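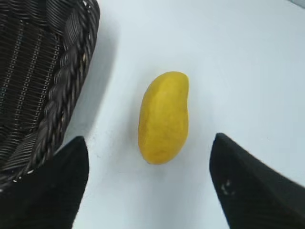 Reading the Ivell incident log

The Ivell police put out their incident log as a spreadsheet every month. I have been pulling it since October to see how well the times hold up. The December 2025 file is the first one with both the call time and the arrival time filled in for most rows, so I finally had something to work with.

There are 110 rows for the Vurnik district. Of those, 32 are vehicle break-ins, almost all on the streets between Clorlow Road and the rail yard. The rest is the usual mix: noise, shoplifting, a few assaults, one stolen trailer.
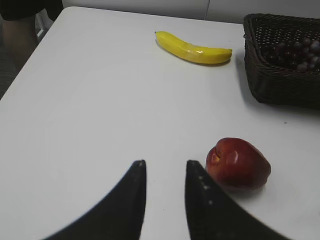 Problems with the times

Two rows have an arrival time earlier than the call time. I wrote to the records desk and got an answer from Gintarė Uibo, who explained that an officer already on the street can open an incident before dispatch does. The call time is then added later, by hand. I dropped both rows.

A bigger problem is break-ins reported by phone the next morning. The log gives the time of the report and leaves the time of the offense blank. If you plot these by hour you get a large peak at 8 a.m., which tells you when people walk out to their cars. The map on the Mets neighborhood page makes this mistake and labels the peak "high risk hours."

What I changed in the script

Break-ins are now grouped by date only. Everything else keeps the hour. Rows with no street name go into a separate file, and I will match them by beat number once I have the new beat map. The old one still shows Clorlow Road as the boundary, and it was moved two blocks north.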